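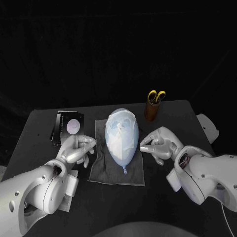 *Station 2, balloon and paper-strip task, both arms in working position.*

# Pre-purchase inspection -- two-arm station

Checked Wednesday, with the unit powered and holding position. Purpose: decide what has to be in the order for the second Munano station and what can wait for the next budget. Prices are from the Trakodeo quote, in dollars.

Marks: **OK** / **FIX** (before next session) / **BUY** (add to order)

## Arms and hands

- [x] Shells seated, no cracks found by hand -- **OK**
- [ ] Wrist openings covered -- **FIX**. Wiring is exposed at both wrists. Paste and wet paper are used on this task, so covers are needed. Trakodeo lists a cover set at 70. Order one for each station.
- [x] Fingers move freely, no dried paste in the joints -- **OK**. Wipe down after every session, not at the end of the week.
- [ ] Spare fingertips in stock -- **BUY**. None on the shelf. A set is 227. Dong quoted lower but could not give a delivery date, so stay with Trakodeo.

## Table

- [x] Table steady with both arms moving -- **OK**
- [ ] Cloth under the work -- **BUY**. The gray one is fraying along the edges and a loose thread could catch a finger. Pack of cloths is 22. Charge to consumables.
- [ ] Loose paper under left arm -- **FIX**. Clear the sheet before the arms are enabled.
- [x] Scissors stored blades down in the brown container -- **OK**. Keep them toward the back. Staff only.
- [ ] Black card stack squared up -- **FIX**. Minor. It sits behind the left hand and should be moved farther out or given a tray.

## Cables

- [ ] White cable on the right side secured -- **FIX**. It hangs below the right arm. Clip it to the table leg. Clips are already in the drawer.
- [x] Power strip off the floor -- **OK**

## Stop and access

- [x] Stop button tested from both sides -- **OK**, arms held each time
- [ ] Floor marking -- **BUY**. Tape has worn through by the door. Same tape for the new station, so get two rolls.
- [ ] Second stop button -- **BUY**. Fata supplies one for about 300 fitted. This is the largest item on the list and should not be put off. The new station does not get switched on without it.

## Comments for the budget

Covers and the stop button go in this order. Fingertips too, if there is money left -- otherwise first item in November. Backdrop fabric is creased but does not need replacing.

Delivery charges are not in the prices above. Ask Trakodeo for one shipment.

Re-inspect when the FIX items are closed.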